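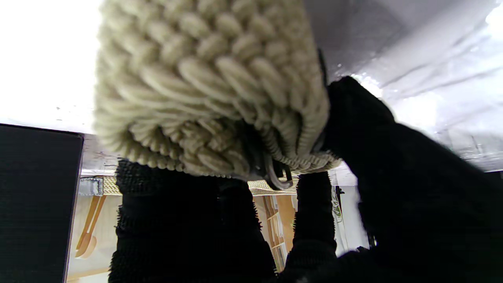 Figure 6. Wrist camera view, looped textile held from below by both fingers.

6. Setting up the fingers for soft goods

This section covers finger alignment, grip limits and the first hold test for the Inskip two-finger gripper built in the preceding sections. It assumes that the wrist camera is mounted and that the Nostness controller board responds to the status command. Allow one evening for the work. The values given are those used on the Plemcombe workshop build.

Before you start

Disconnect the arm supply and leave the logic supply on. Clear the area under the gripper to the full reach of the arm. Tie back long hair and remove gloves with open cuffs.

CAUTION: The fingers can close without warning when the arm supply is restored. Keep hands outside the grip area until step 5 is complete.

6.1 Align the fingers

1. Open the gripper fully by hand. Do not force it past the stop.

2. Check the finger coverings for lifted corners and bare patches. Press down any loose edge. If a covering slides under thumb pressure, remove it and repeat section 4.

3. Close the fingers slowly on a single sheet of printer paper. The sheet should drag evenly along the full contact length. If it drags only at the tips, loosen the finger base screws a quarter turn, square the fingers and tighten again.

4. Open the gripper and enter HOME on the controller. Wait for the ready line.

5. Restore the arm supply with the stop button pressed. Release the button and check that the fingers stay still.

Note: Loose fibers from a fuzzy covering can work into the finger base. Brush the joint out with a dry paintbrush before each session.

6.2 Set the grip limits

1. Open the settings file and set close_speed to 300.

2. Set grip_limit to 900. Values up to 3000 are accepted by the board but are intended for rigid parts. Do not use them with fabric or yarn.

3. Set retry_count to 2.

4. Save the file and restart the controller. The settings are read only at startup.

Note: Marek Bednárik runs the same board with Itari servos, which need close_speed reversed in sign. Check the direction with the gripper empty.

6.3 First hold test

Use a thick textile item with a gathered or stitched rim. Raised loops make slipping easy to see on the camera feed – a flat cloth gives much less to go by.

1. Support the item at the test height and bring the open fingers up beneath its lower edge.

2. Jog upward in small steps until the rim rests against the fingers. Stop if the loops begin to flatten.

3. Look for hooks, hanging loops, straps and cords near the rim. Any of these can catch on a finger during release. Shift the contact point away from them where there is room.

4. Close at the set speed. Watch the camera feed, not the arm.

5. Hold for one minute, then release while supporting the item by hand from the side.

CAUTION: Do not pull a snagged item free. Press stop, cut the arm supply and open the fingers by hand.

6.4 Camera check

Strong overhead light may wash out pale yarn. Lower the exposure until separate loops can be told apart at the top of the item, then check that the rim is still readable in shadow. Blur on the gripper body during a move is acceptable. Blur on a stationary item is not – check the camera bracket for play.

If the item slips on both retries, return to 6.1 step 3 before changing grip_limit. Changes to this section go to Brunello Donati, who keeps the settings file. Proceed to section 7, Cable routing.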